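Gripper trials working group
Minutes of the February meeting, 10.30 in the small meeting room
Chair: Ghassan Daher 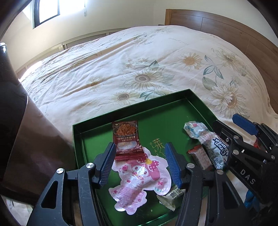

1. Minutes of the last meeting
Agreed with one change. Under item 3, "Clelov pads" should read "Bekby pads". The spares order was right, so nothing needs to go back.

2. Hand-held gripper, pad comparison
The group went through the results for the ridged blue pads against the smooth pads supplied by Clelov. Both sets were used on light packaged goods: snack bags, single wrapped sweets and small sachets, picked from a shallow glossy tray.

The ridged pads did better on bags and on crumpled clear wrappers. Out of 500 picks with each set, the ridged pads dropped 13 and the smooth pads dropped 58. Most of the smooth pad drops were sachets lying flat on the tray floor.

Ghassan asked whether the shiny tray made the picks harder to label afterwards. The labelling team said reflections were a nuisance in bright daylight but had not led to any picks being thrown out. It was agreed to carry on with the same tray until the comparison is finished, then repeat a short run on a matt one.

3. Soft surfaces
Picks with the tray resting on bedding were discussed. The tray tips when a jaw presses on the rim, and operators have started coming in at a shallower angle to avoid it. There was some disagreement over this. One view was that the tray should be put on a board so the two pad sets are tested fairly. The other was that the tool will be used in ordinary homes and the bedding should stay. Decision: keep the bedding, and record the surface in the log for every run.

4. Wear and fixings
The jaw linkages show scuffing but no play. One screw on the left linkage had worked loose and was tightened. Operators to check all screws at the start of each session – a hand screwdriver only, no power tools.

5. Controller
The Orilano controller has still not arrived. Mansour have offered theirs on loan for 4 weeks. Agreed to accept, provided the cable fits the present mount. Ghassan to confirm.

6. Actions
Ghassan Daher – reply to Mansour about the loan and check the cable.
Operators – add a surface column to the log.
Labelling team – send round the list of sachet drops before the next meeting.

7. Any other business
Clelov have asked for their pads back once testing ends. Noted.

The meeting closed at 11.45.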